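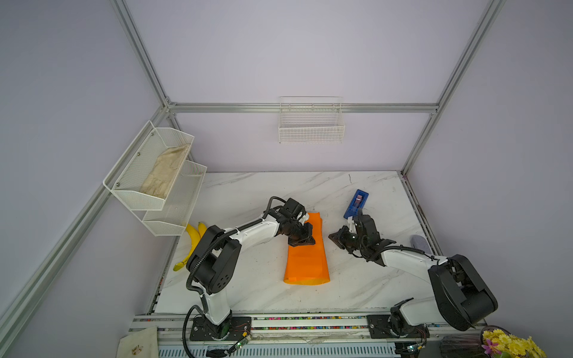 Naveed Niazi asks whether the Cludance sleeve can be left on over a second winter, or whether it has to come off once the sapling clears the rim. It can stay on, provided the stem is not rubbing and the mulch is kept away from the base.

Cludance sapling sleeve
Supplied by Grikelitz

The Cludance is a flat-packed plastic guard for tubestock and young natives. It is opened out and staked on site. It reduces browsing by rabbits and wallabies, cuts wind at ground level and keeps spray drift off the foliage when a line is being treated for weeds. It is not rated against cattle, and should be fenced off from them.

Specifications
Supplied form: flat, pre-creased
Pack size: 40 sleeves
Stakes per sleeve: 3 (sold separately)
Colours: orange, green
Stabilised against UV: yes
Reusable: yes, if the creases have not split

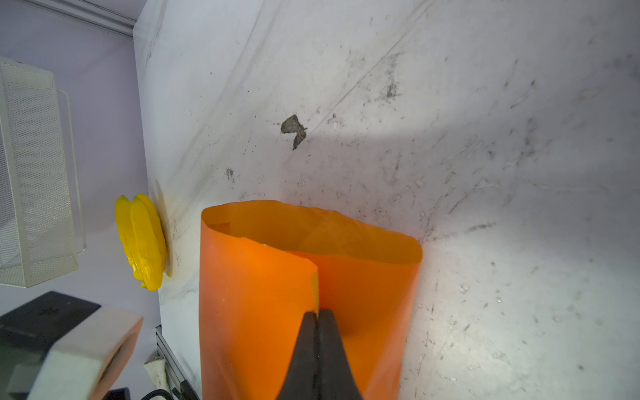

Orange sheet opened into a loose upright tube.

Fitting
Clear grass and litter back to bare soil. Water the plant in before fitting. Open the sleeve by pressing on opposite creases, lower it over the sapling without catching the leader, and drive the stakes inside the corners until the plastic is taut. Push the bottom edge into the soil. On sandy ground or exposed ridgelines, bank soil against the windward side.

Choosing a colour
Orange is easier to find in long grass when the site is slashed or when sleeves are being collected. Green is less conspicuous on roadsides. There is no difference in price or material.

Inspection and removal
Check after strong wind and again in September, before spring growth. Straighten any leaning stakes and pull weeds from inside the sleeve. To remove, draw the stakes first and lift the sleeve clear, or slit it along a crease if branches have grown over the rim.

Storage
Store flat, under cover and out of the sun. Do not stack fertiliser or chemical drums on opened packs.

Orders and freight
Allow two working days for dispatch. Part packs are not sold. For bulk quotes, contact Rafia Virk at the Grikelitz trade desk.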